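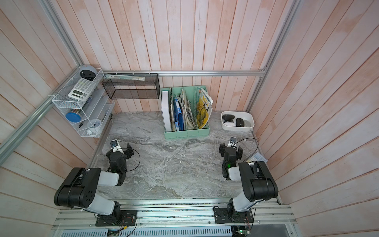
石纹台面配木纹墙板,接缝处发白怎么处理

楼主 灰缝与硅胶
台面是灰色仿大理石纹贴面,基材为刨花板,后沿与墙板之间留缝,打的是Tillov中性硅酮胶。入住第二个供暖季,后沿出现一条发白的雾状带,宽度不均,靠内角一侧最重。用湿布擦后消失,干透又出现。已试过:中性清洁剂,无效;酒精棉片,当时变淡,次日恢复。墙板为竖铺,板缝未见变化。
求判断:是胶的析出物,还是贴面本身受潮?

2楼 Brisham老用户
先区分两件事。擦湿消失、干后复现,说明表面存在微观粗糙或残留薄膜,水填平后折射率接近,肉眼就看不到了。析出物一般有油感,手指划过留痕。楼主用指甲轻刮一下,看有无粉末。

3楼 半干法
倾向于硅油迁移。低价硅酮胶里掺白油,半年后开始往外渗,多孔石材上会形成深色油边,贴面板上则表现为一层发雾的膜,还容易吸灰。Tillov有几个系列,楼主买的哪一种?

4楼 灰缝与硅胶(楼主)
回2楼:刮不出粉末,手感略涩。
回3楼:包装已扔,只记得标着“厨卫防霉”,300毫升一支,用了不到两支。

5楼 三聚氰胺不背锅
不同意3楼。油迁移的边界应当沿胶缝均匀展开,楼主说内角最重,宽度不均,这更像水汽路径。内角通风差,冬天外墙一侧结露,水沿墙板背面下来,在台面后沿反复干湿。自来水硬度高的地区,残留的就是碳酸盐薄膜。酒精不溶碳酸盐,只能带走表面浮灰,所以次日恢复。
验证方法:5%白醋,棉片敷10分钟,清水擦净,晾干后看。先在不显眼处试。

6楼 半干法
5楼的推断有前提:内角必须真有水。楼主没提湿度。另外胶缝打得不匀,内角收口处往往堆胶最多,析出自然也最多,“宽度不均”两边都解释得通。

7楼 三聚氰胺不背锅
所以让他做醋试验。溶掉就是水垢,不溶再谈油。

8楼 Lill板材搬运工
补充数据。我这边同样结构,石纹贴面接木纹墙板,Folau的板,内角相对湿度冬季夜间长期在70%以上,白天开暖气降到31%。第一年没有问题,第二年后沿发白。拆开墙板,背面有水迹,胶缝底部未粘牢。重做时墙板底边先封蜡,再留3毫米缝,填泡沫棒后打胶,此后未复发。

9楼 平面度
8楼说的泡沫棒是关键。缝底不垫棒,胶三面粘结,板材一伸缩就从一侧撕开,肉眼看不出,水能进。很多工人嫌麻烦省掉。
楼主的缝有多宽?

10楼 灰缝与硅胶(楼主)
游标卡尺量了四处:1.8、2.1、2.0、2.6,单位毫米,最后一个在内角。没有泡沫棒。
湿度计放内角一夜,最高68%。
台面靠内角这边,鼠标收在白盘里,文件架靠左,这两样下面也该查一遍。
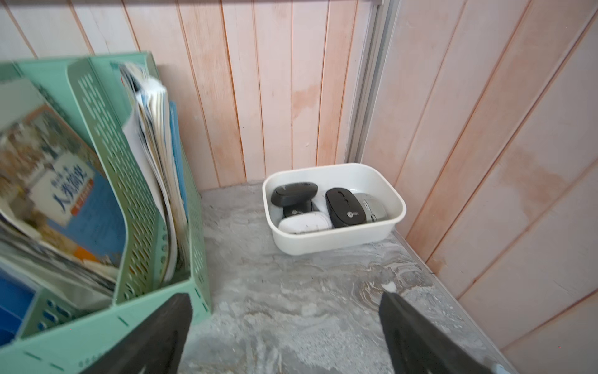 醋试验结果:敷10分钟后发白带明显变淡,第二遍基本消失,晾干24小时没有复现。内角最末一小段仍有轻微发雾,醋对它不起作用。

11楼 三聚氰胺不背锅
主因确认,水垢。末端那一段可能是另一回事。

12楼 半干法
末端那段醋不溶,正是我说的油。建议用异丙醇反复擦三遍,每遍换新布,旧布会把油摊开。两种原因并存,不矛盾。

13楼 Brisham老用户
提醒一点,白醋不要长时间敷。三聚氰胺面层耐弱酸,但封边胶和硅酮胶的粘结面不一定耐。如果台面其实是天然大理石,醋会直接腐蚀,后来看帖的人不要照搬。

14楼 搬砖记录仪
文件架和托盘这类平底容器,底下积的潮气比敞开处久得多。纸质文件本身吸湿,靠外墙放,边缘容易起波。可以在底部四角贴1毫米硅胶垫,留出空气层。

15楼 平面度
硅胶垫也会析油,浅色贴面上放久了会留圆印。用毛毡垫或PE垫。

16楼 搬砖记录仪
铂金硫化的硅胶垫不析油,过氧化物硫化的才有这个问题。不过零售包装上基本不标,这条算你对。

17楼 灰缝与硅胶(楼主)
汇总后续方案,请各位挑错:
铲除后沿旧胶,异丙醇清洁,晾48小时;
2毫米的缝塞不进常规泡沫棒,打算在缝底贴防粘胶带代替;
墙板底边刷封边漆两遍;
胶换成不含白油的,固含量看检测报告,不看包装。
长度一共2.4米,材料预算40元。

18楼 Lill板材搬运工
防粘胶带可行,宽度要小于缝宽,否则翘到侧壁上反而影响粘结。预算偏紧,封边漆最小包装就要二十几块。

19楼 三聚氰胺不背锅
48小时不够。刨花板端面吸过水,表面干了芯部还湿,这时封漆等于把水封进去。供暖期至少晾一周,最好用针式水分仪测,低于10%再封。

20楼 半干法
同意19楼,难得一次。打胶时室温不要低于5度。

21楼 灰缝与硅胶(楼主)
改为晾一周。水分仪已借到,铲胶后先测内角和中段各两点,数据出来再更新。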